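September, after lunch

Measuring stuff, bench 2. Finally did the thing we have been promising to do since spring, namely find out how far off our plastic graduated cylinders are. Everybody in the Dredley annex has a favorite one and a theory about why the others lie.

Method, such as it is: tare the cylinder on the Trisorberg balance, fill to a line with distilled water, read at eye level, weigh, write it down, sigh, empty, repeat. Bottom of the meniscus, assuming you can find one. Plastic barely makes a meniscus, so half of the argument goes away by itself and the other half gets worse.

Balance warmed up 20 min first. Elsa Skjelbred insists on 30. I insisted on coffee, and it came out to 30. 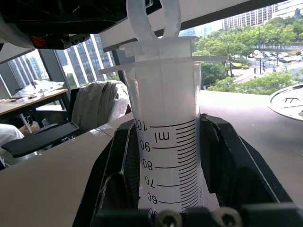 The frosted ones are a pain to read against the light and fine with a dark card behind them. I cut a card from the back of an old Flores catalog and taped it to a bookend. Please leave it there. It looks like trash and is now equipment.

Fills at the 100 line came out close enough that I stopped being suspicious. The 60 line was worse, always low, and I suspect me. I read it standing up for the first batch, then noticed and crossed those out. Redid them sitting on the bad stool.

Also put one through the dishwasher on the hot cycle to see if it would drift. It came out with the same numbers and a faint smell of somebody's soup. Elsa says one wash proves nothing and wants some 126 of them. She is welcome to run them.

Rinse water: drained the Dorkus carboy down to the tap, so it needs filling before anyone plans a titration. The tap drips if you close it politely. Close it rudely.

To do:
— glass cylinder as a reference, the one in cabinet 336, if whoever has it would bring it back
— repeat the 60 line with a second reader, preferably one who sits down
— water temperature! I wrote it on my glove and threw out the glove

Raw weights are in the green binder, p. 195, in pencil.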